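Tue 22 September
Cundel planner, doorway runs in sim

Reran the whole doorway set overnight with Janaka Liyanage's new cost map weights. The summary script says 149 of 176 runs reached the sofa waypoint. I don't believe it yet.

Reasons to be suspicious. The script marks a run as passed when the base pose is inside the goal radius, and the base pose comes straight from the simulator. The planner under test is supposed to use the localiser. Feed it perfect poses and of course it threads a doorway. I asked Janaka which one the overnight config used and he said "should be the localiser", so I went and read it. Localiser for planning, ground truth for scoring. Fine, but the localiser is also started from ground truth at every reset, and these runs are too short for it to drift much.

Second thing: the floor change. Pale wood on our side, dark floor in the room beyond, hard line between them. The old segmentation net called the dark part "not traversable" and the planner stopped dead. With the new weights it goes across. I'd like to think that's the weights. More likely it's the unknown-cell penalty, which dropped in the same commit. Two changes, one commit, no way to tell from the numbers. Please stop doing this (me included, see March).

Third: the open door is in the static map. It's never in any other position. I have no idea what we've shown about doors.

Did one useful thing before lunch. Split the commit and queued both halves separately, same seeds. Also added a pose offset at reset, switched off by default so the Costoncombe people don't shout.

Log is 2,703 lines of the same transform timeout warning. Hettiarachchi branch has a fix, apparently. Not merging it until someone shows me a run with it.

To do: door angle as a scene parameter. Score on the localiser pose as well, print both. Ask Clirnerstead if their bumper contact log can be read per step.

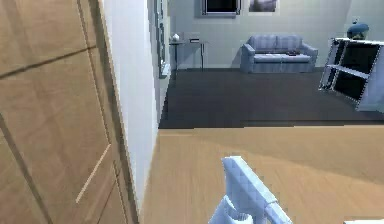
Why keep ground truth scoring at all if the planner never sees it?

It catches the case where the localiser is wrong and the planner is happily wrong along with it. Scoring on the localiser alone would pass those runs.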